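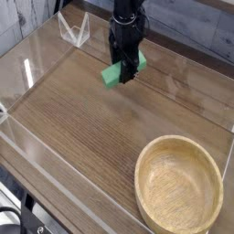 Medium-brown finish with a fine, close grain.

Wooden Tabletops: Your Questions

We love talking about wood at Studia, and these are the things people ask us most. Updated 18 July 2022.

Oil or varnish?
Both are great! Oil feels lovely under your hand and is easy to touch up, but it wants a fresh coat now and then. Varnish shrugs off spills and asks very little of you. For a busy kitchen we'd go with varnish, and for a desk we'd pick oil every time.

How do I put oil on?
Sand lightly, wipe off the dust, then rub in a thin coat along the grain with a soft cloth. Leave it for 30 minutes and wipe away whatever hasn't soaked in. Wait a day and do it again - 2 coats make a huge difference to the color. Lay oily rags out flat to dry outdoors, as bunched-up rags can catch fire.

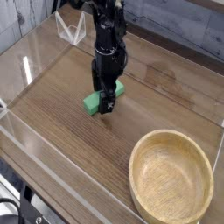

A pastel-green block on a wooden tabletop.

Can I get rid of white rings?
Very often, yes. A white ring usually means moisture in the finish and not in the wood. Try a dry cloth and a warm iron for a few seconds at a time. Dark rings go deeper and mostly need sanding.

My Kavholm top has a slight bow. Is it ruined?
Not at all! Wood moves with the seasons. Keep the room between 40 and 52 percent humidity and give it a few weeks. Many tops settle down by May, once the heating is off.
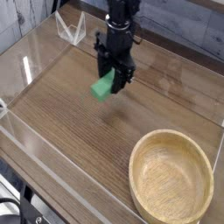

Does the Doreo wax work over oil?
It does, and it's one of our favorite pairings. Let the oil cure fully first, then buff the wax on thin. Skip it on the Baran tops, which come varnished.

What should I clean with day to day?
A damp cloth and a drop of mild dish soap, then a dry cloth right after.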